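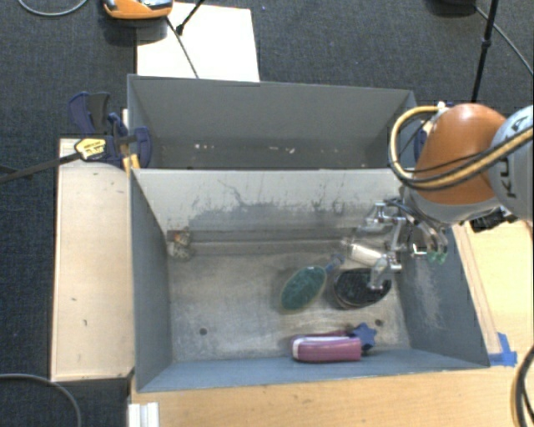

Picking near walls: changes to the grasp planner

The bin cell at Trorham has been running the new release of Ukico, our planning stack, for two weeks. Most of the work since the last newsletter went into one class of failure: objects resting against a bin wall, or touching both a wall and a neighbor.

The old planner scored grasp candidates on the object alone and checked them for collisions afterwards. With items in the middle of the floor this worked well enough. Along the near wall it often rejected every candidate in the list, and the cell then sat through a full replan before trying the same object again. The log entry was "no feasible grasp", which was correct and told the operator very little.

In the new version the bin model is part of the scoring. Each candidate is given a clearance value for both fingers along the last part of the approach, and candidates with a short clearance on one side are rotated about the approach axis before they are dropped. The sampler now draws 200 candidates per object. Planning time per pick went up slightly – we accept this for now, as perception is still the slower step.

Segmentation has changed less. Two touching objects of different colors are separated reliably. Dark objects on worn floor are harder, and the drain holes used to be reported as small round items. They are now masked from the calibrated bin model. Scuffs on the walls still produce the occasional false edge, mainly in the color channel. Graça Cardoso is testing a depth-only check for these and would like to see logs from other cells.

The hose and cable bundle on the arm is modeled as 3 capsules attached to the wrist links. This is conservative. It rules out some poses over the far bin that the arm could reach safely, and anyone who sees transfer moves taking a long detour should look at the padding value first.

Known issues:

Replanning after a failed grasp does not yet clear the cached object pose. Restart the pick task if the target has rolled.

The Eklund viewer draws the gripper fingers in the wrong order when the wrist is flipped. Display only.

Bin calibration must be repeated if a clamp is loosened, even when the bin looks square to the table.

The release is tagged on the Beltonau server, with the updated bin templates in the same folder. Old templates load with a warning and run without the clearance term.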